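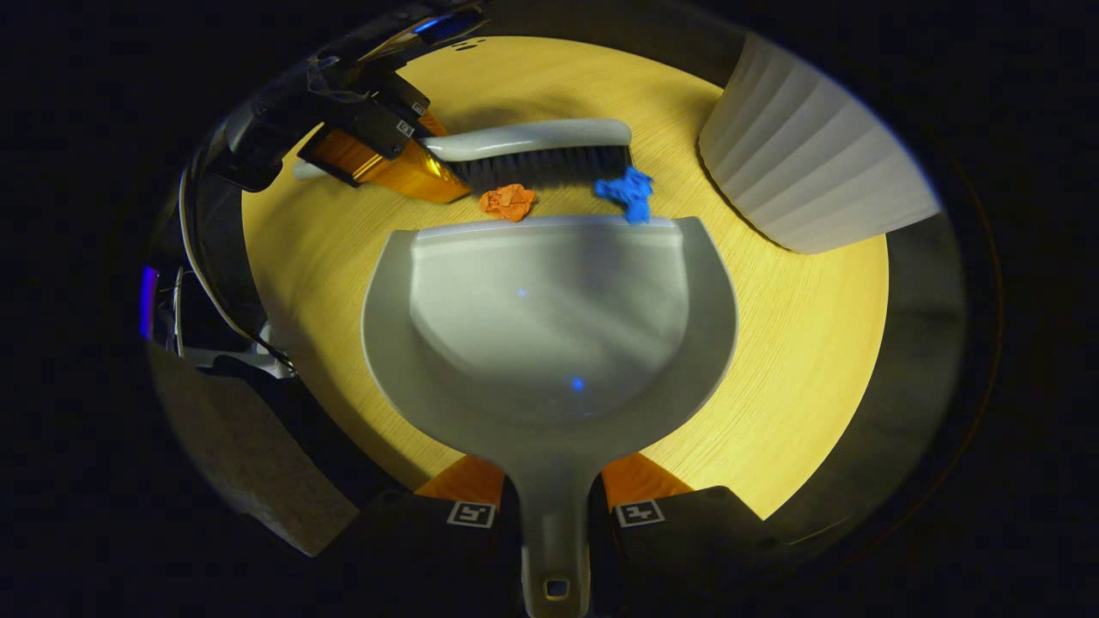
Marks for the boring jobs

Every July the robotics clubs in our region publish their challenge list for the coming season, and every year the list is full of things that look good on a stage. Launch a ball. Climb a ramp. Stack the cubes higher than the other team. I have helped with the senior club at Pekbridge for long enough to have seen most of them twice, and I think the list should have sweeping on it.

I mean sweeping up a bit of scrap paper with an ordinary brush and dustpan, using two grippers. Our students picked it as their project this year. A few parents asked me whether it was hard enough. One asked if there was a "proper" challenge they could do as well.

It is hard enough. The dustpan has to sit flat, or the paper goes under the lip. The brush has to come down far enough to move the paper and no farther, because stiff bristles will flick a light scrap clean off a table. Both hands have to know where the other one is. A person does this without thinking and so most of us have never had to describe it. Students who have to describe it learn a great deal about angles, pressure and timing, and they learn it from something their families already own.

Nighat Memon, who was in Grade 11 when we started, kept the log. She wrote down 281 attempts before the group agreed on what counted as a success. That argument took longer than any of the building. Does a scrap resting on the lip count? What if one goes in and one doesn't? They settled on a rule that everything had to stay in the pan when it was lifted, and a lot of their early good results disappeared. I would take that lesson over a trophy.

The main objection I hear is that chores don't draw a crowd. Mehwish Dhanial, who has judged at the Van Wyk meet with me, puts it more fairly than most. Her point is that young kids join because they saw something fly across a gym, and that a club with no new members in September is no club at all. She's right about that. I would keep the ball launching for the juniors. But by the senior years the students are old enough to be bored for a purpose, and the scoring should reward it.

There is a money side too. The field kit for last year's main event cost our club around $300, and most of it is now in a cupboard and will stay there. A brush and dustpan cost next to nothing. Small clubs in towns like Orner drop out over that sort of bill, and I don't see what the sport gains from it.

What I'd ask for is modest. Put one household task on the senior list. Let teams choose their own brush and pan. Score it over many tries in place of the best of 3, so that a lucky run doesn't beat a reliable one. Publish the logs with the scores.

If it flops, drop it the next year. We have dropped worse.

Comments (3)

gord_t
My daughter's team did best of 3 at Van Wyk and lost to a robot that worked once. Agree on the scoring at least.

Prairie Mum
I was one of the parents who asked. Still think they should do a second event, but I did read the log and it was more interesting than I expected.

K. at Katurix
We take co-op students and I'd much sooner see a log of failures than a medal. Would like folding tea towels next please.

Contact the editor | © Pekbridge Community Pages | Back to top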